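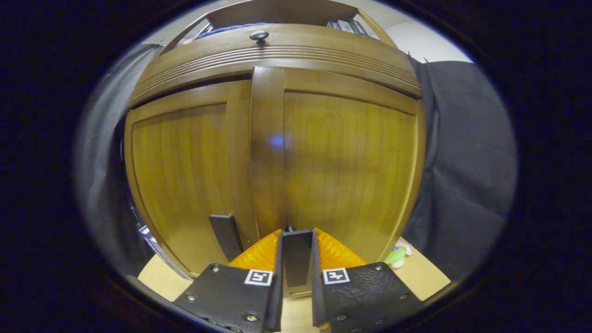
Syahrul Ismail wrote to ask whether beginners should really be let loose on doors in their first month, when most clubs start with blocks and cups. It is a fair question, and the answer is yes, so long as they go slowly and somebody has read this section out loud to the group first.

Search the handbook Search Go

Posted in January by Bayu Manurung

Section 4: Recording door and drawer tasks with the hand-held gripper

Welcome back, everyone, and a special hello to those of you who joined after the open evening! By now you should have charged the gripper, run the Zirton recorder on a club laptop and made at least one practice clip (Section 3). If you haven't, do go back and do that first. We'll still be here.

In this section you will record a set of cabinet tasks for the Hutapea Cup. A full set is 54 clips, shared between the pair, and most pairs need two meetings to get through it. Please don't try to do the lot in one evening. Tired wrists make wobbly clips, and I say this as somebody who once did exactly that and had to bin the whole evening's work.

Before you start

1. Put the cabinet on the table with its doors facing you. Leave enough room in front for a door to swing fully open without knocking anything.

2. Check the handles by hand. They should feel firm. If one turns or rattles, tighten it from the inside of the door.

3. Look over the ribbed orange fingertip pads on the gripper. Wipe them with a barely damp cloth and let them dry. If a pad has split, ask for a new one from the Esunard spares box and write it in the book.

4. Make sure the square black-and-white markers on the two fingers are clean and lying flat. The software uses them to work out how far the fingers are open, so please, no stickers over them (you know who you are).

Caution: Check the screws on both finger plates before every session. Snug is enough. If you lean on the screwdriver you will strip the thread, and a new plate takes weeks to arrive.

Recording a door

5. Start the recorder and wait for the beep. Hold still for a slow count of two.

6. Bring the gripper towards the handle with the fingers open, one on either side of it. Come in level, at the speed you'd use to put down a full cup of tea.

7. Squeeze the trigger gently until the pads meet the handle, and stop there. You are after a light grip.

8. Draw the door towards you and let your whole arm follow the curve it wants to take. Nearly everyone pulls straight back the first time, and the handle slips out with a little ping. Just go again!

9. Let go, back away, hold still for another count of two and stop the recorder.

Note: The lens bends straight lines, so cabinet edges will look rounded on playback. You don't need to correct this. Tidance, our training program, expects the picture as it comes.

Recording a drawer

10. A small round knob gives you much less to hold, so bring the pads in a touch further before you squeeze. Otherwise follow steps 5 to 9, pulling straight this time.

Caution: Keep your free hand off the cabinet while recording. Fingers get trapped in closing doors, and a hand in view spoils the clip as well.

Checking and saving

11. Play each clip back once. Keep it if the handle stays in sight until you grip it. Clips should run for 10 seconds at the very least, and some 400 frames is a comfortable length.

12. Give each clip a score on the sheet and add up the set. Anything that comes to 79 or more can go straight into the shared folder. Lower than that, have a word with me and we'll sit down and look through it together, with biscuits.

13. Switch the gripper off, put it back in its case with the fingers open, and plug in the charger. Section 5 covers sorting the clips for training.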